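Home | Modules | Handouts | Staff | Library

Search this site Go

Week 6: Batteries, storage and why phones slow down

Welcome back, everyone, and thank you for all the lovely messages about last week's session on screens (I did read every one, even the long ones). Today we turn to what goes on behind the glass, starting with the battery.

1. Charge cycles

A cycle is one full battery's worth of use, however you spread it out. If you use half today and half tomorrow, you have used one cycle — plugging in twice doesn't make it two. Our practice handset, the Karnska, is rated for 500 cycles, and the one in the cupboard has done 413 of them, so please be gentle with it!

An older battery can't always give the processor a quick burst of power when it asks for one, and many phones will slow themselves down a little to avoid switching off.

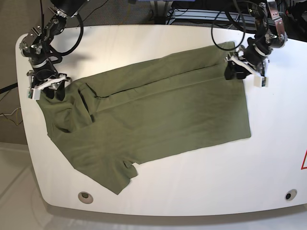
2. Storage

A phone needs some free space to shuffle things about in while it works. When you do the exercise, open the settings page, write down what is free, then clear the saved files from one app and write it down again. Etelka Rácz has kindly put the worksheet in the Fekete folder.

For Wednesday, please read Miklós Szűcs's chapter on repairs, and bring a question or two — big or small, I really don't mind which.

Contact the department | © Premmont College | Back to top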